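Getting the best from a Cloda laundry robot

We've had the Cloda on hire from Stalen since June, at 35 pounds a week, and these tips come from using it with a front loader.

Use a shallow basket with a firm rim. Ours is woven and pale, so coloured washing stands out.

Open the washer door fully before you start — the grippers need the room.

Give it one item at a time. Heavy towels are slow going.
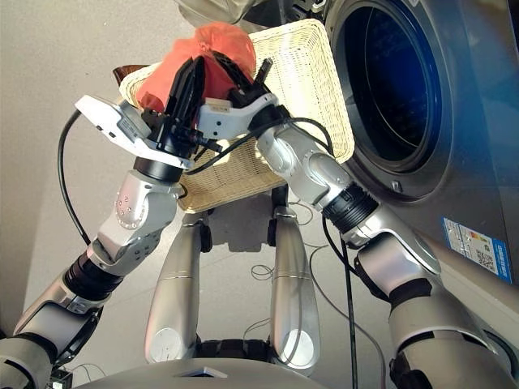
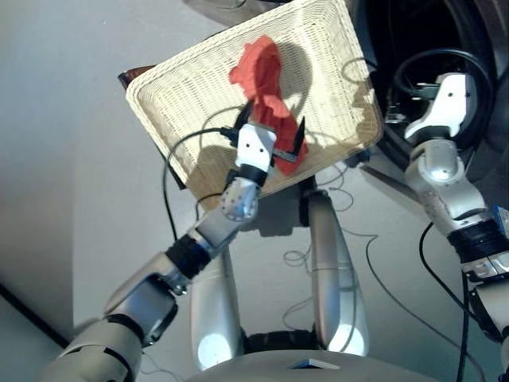
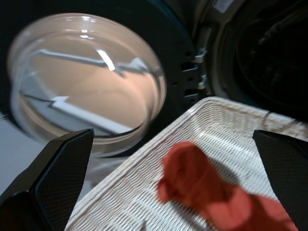
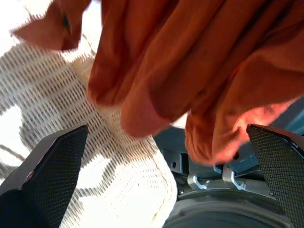

The orange cloth, from the arms' side and close up at the grippers.

Keep spare cable off the floor where people walk. Wipe the finger pads with a damp cloth and let them dry before the next load.

Empty pockets yourself. It missed a pen and we lost a good shirt.

Buying outright costs 2189 pounds, plus 50 for delivery. Rania Helmy at Stalen took our booking and answered emails the same day.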